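Who Does the Dishes? A Study of Shared Kitchens at Plomberg Hall

Group 3: Benoît Lecomte and two people who would prefer not to be named

2. Method

We left a survey in the kitchen for 15 days. Of 36 residents, all claimed to wash up right after eating. The sink suggests a different population. We also logged every item left out past midnight, for a total of 437, mostly mugs.

Our proposed fix was one red bin per kitchen, for dishes without an owner. A plate, a bowl and something to drink from counted as one set.

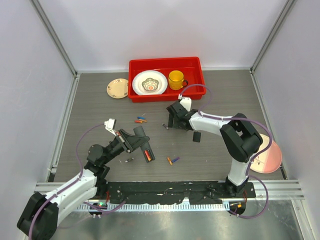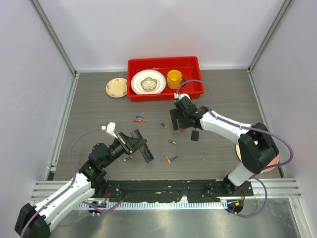 3. Results

Mugs left by the sink fell in the first week, then recovered strongly. The second floor started using its bin for onions. Spoons were dropped from the analysis after we ran out of spoons.

4. Limits

One author lives on the second floor and likes onions.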